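February, still dark out

Up before the alarm again. Coffee, then straight down to the shop in socks, cold floor, dumb. Wanted an hour on the arm before work and got most of two.

Where things stand. Broturura (the name stuck, my niece's fault) homes fine now, all joints, no grinding. Repeatability I'm not going to brag about. The RAM routine is the one I care about. If it can put a stick in a slot it can do the hard drive, the drive is big and stupid and has a caddy to grab.

Things I changed last night, writing it down before I forget:
– approach speed down to 200, was 500, 500 was insane near a motherboard
– wrist rotates before it comes down over the case, never inside
– gripper closes in 2 steps, the first one light
– named the script Barklow_new, deleted Barklow_final, which was not final

Left the CPU where it was. That's a whole other month. Socket stays open for now and I just have to remember not to drop anything in it. Bent pins on the last board from Figueroa's and I am not doing that again with a needle under the lamp at midnight.

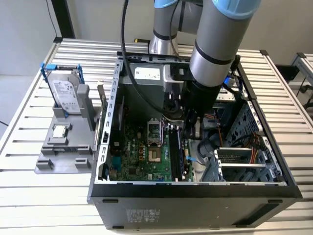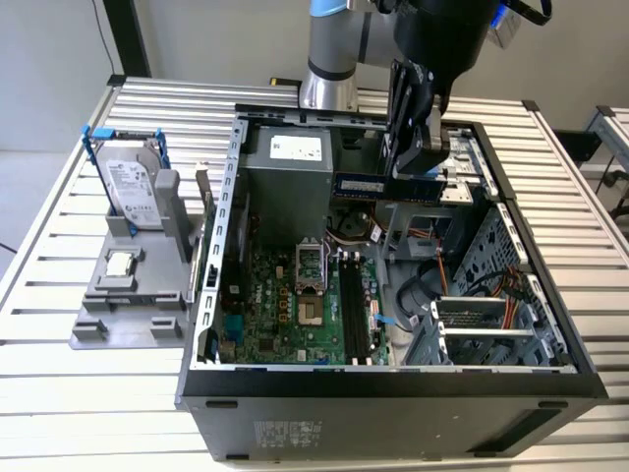
by Sebastián Iturra
shop diary, Odville

The Dell tower is a good patient. Lies flat, doesn't slide much on the rails. I still want stops for it, two corners would do, printed, same gray as the rest becuase that's the spool I have. Right now I line it up by eye against the slats and then the taught points are off by a hair, and a hair is the whole problem with memory.

Fixture on the left is good. Drive stands up in its blue caddy like it should, CPU sits in its spot. Reprinted it at the weekend with more room at the back and wouldn't touch it now. Maybe a chamfer on the CPU pocket. Maybe.

Cables are the enemy. Power leads over by the drive cage, they've got a spring to them, you push them down and an hour later they're back up. Zip ties tonight. Also the arm's own cable, that thick black one, hangs down into the case when the wrist goes low and I keep waiting for it to catch on something. Needs a clip higher up, or a longer loop, or both. Tried velcro last week, velcro let go.

Log has 566 lines in it from this morning and I read maybe half. One force spike early on that I can't explain. Could be the slot latch. Could be me leaning on the table – I lean on the table a lot. Wrote "DON'T LEAN" on tape and stuck it on the edge of the bench at my end, we'll see.

Thought about a vision step again. Find the slot, correct, then go down. Everybody on the forum says do it. I keep putting it off as I want the dumb version working first, so I know what the camera is fixing. Stubborn maybe. Also I dont want to learn the calibration stuff in February when my fingers are numb.

Heater. Buy a heater.

For tonight:
zip ties
clip for the arm cable
corner stops, measure first this time
run it slow with one finger on the e-stop, then slow again
back up the script somewhere that isn't the laptop

Was late leaving, toast in the car, crumbs all over the notebook. Forgot my badge too. Spent the first meeting drawing corner stops in the margin, and I think the left one needs a screw slot and not a hole so it can move a little. Drew it twice. The second one's better, the page is folded over.

Later, lunch. Figured the spike might be the light first grip, if the stick tips a bit in the fingers it would come down on one end. So pads. Thin rubber, there's some in the drawer with the old bike tubes. Cut two, glue them, let them sit overnight. So no run tonight after all, just the stops and the ties. Fine. Bed early for once.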